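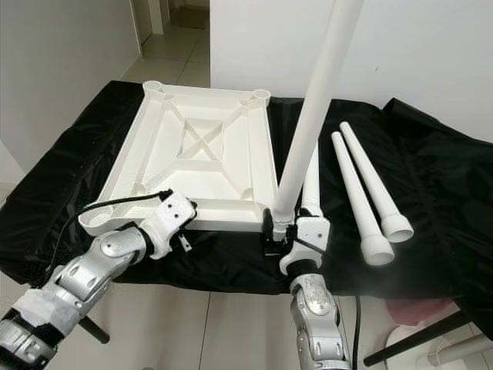

jullska-montaje

Paquete de control y planificación para el montaje bimanual de muebles pequeños. Contiene el planificador de trayectorias, el nodo de percepción y las herramientas para grabar y reproducir episodios.

Versión del 28/06/2021. Mantenido por el grupo Jullska, Stalesham.

Qué hace

Un brazo sujeta el marco de la mesa por un larguero y el otro presenta la pata a la esquina. El planificador trata los dos brazos como una sola cadena mientras las dos piezas están en contacto; fuera del contacto cada brazo planifica por separado.

Las piezas son impresas en 3D y blancas. Sobre el tablero desnudo la segmentación fallaba mucho, por eso los parámetros de fábrica suponen una tela negra. Si la tela es brillante, hay que subir el valor reflejo_max en percepcion.yaml, porque los pliegues dan falsos bordes.

Instalación

Clonar el repositorio dentro del espacio de trabajo y compilar. Se necesita la biblioteca Citetent, rama estable. Con la rama de desarrollo compila, pero el nodo de percepción se cierra al recibir la primera nube de puntos.

Uso

montaje calibrar
montaje planificar --pieza pata --esquina 2
montaje ejecutar --velocidad 30

La velocidad se da en porcentaje del máximo. Las esquinas se numeran desde 0.

Datos incluidos

32 episodios grabados, en formato Jeon. En 9 de ellos la pata entra torcida en el alojamiento; los conservamos marcados con la etiqueta inclinada.

Problemas conocidos

El cable de la pinza izquierda no está en el modelo de colisión.
La estimación del eje de la pata es inestable cuando la otra pinza tapa la esquina.
La opción --reanudar no restaura la fuerza de agarre. Pensamos corregirlo en noviembre.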